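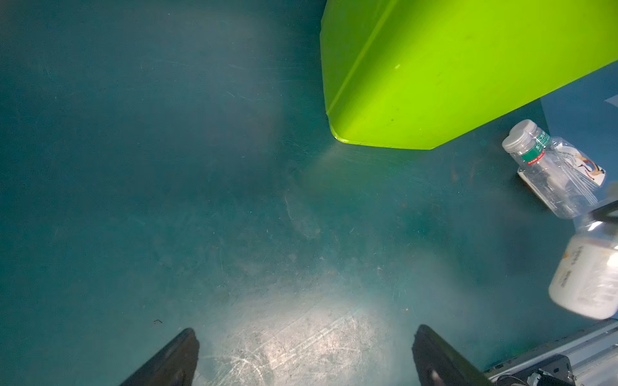

Slide 1. Wrist view, gripper open, one bottle by the green plastic.

Start with the collection loop. Operator on the leader arm, one bottle per episode, grasp to release. Everything the policy gets at run time is in this view plus joint positions. No overhead camera in the first set — Llinos will ask why, and the answer is on slide 6.

Point out the fingertips. They stay in view for the whole episode, so gripper opening can be read from the pixels as well as the encoder. We log both anyway.

Say the number: 800 episodes, two operators (Iñaki and Ju-won). Split by operator before training, not after. Mio's first split mixed them and the validation loss looked far better than it deserved.

Slide 2. Clutter.

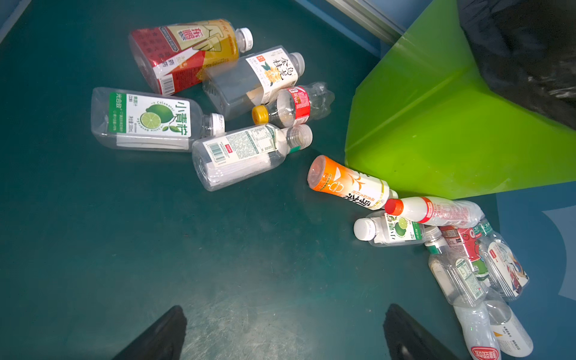 Single-bottle episodes teach the reach. They teach very little about choosing. Once labels overlap and necks point every which way, two good operators will pick different bottles from the same start, and the policy averages them and closes on the gap between. We saw this in both Zelholm runs. The fix was a written pick order: nearest uncovered bottle first, work outward, leave anything under another bottle until it's clear.

Mention caps. Capped and uncapped bottles both stay in the set. Clear plastic on a scuffed teal surface is a hard case for colour features, and the printed label does most of the work. Don't get drawn into transparency here; Macarena covers it in the Villanueva talk.

Failed grasps: keep them if the operator recovers within the episode, tag them, and cut the rest. Recoveries are the most useful material we have per minute recorded.

If short on time, skip slide 3 (file format) and go straight to labelling.

Slide 4. Labelling. Two passes, second one blind to the first. Disagreements go back to the operator who recorded the episode.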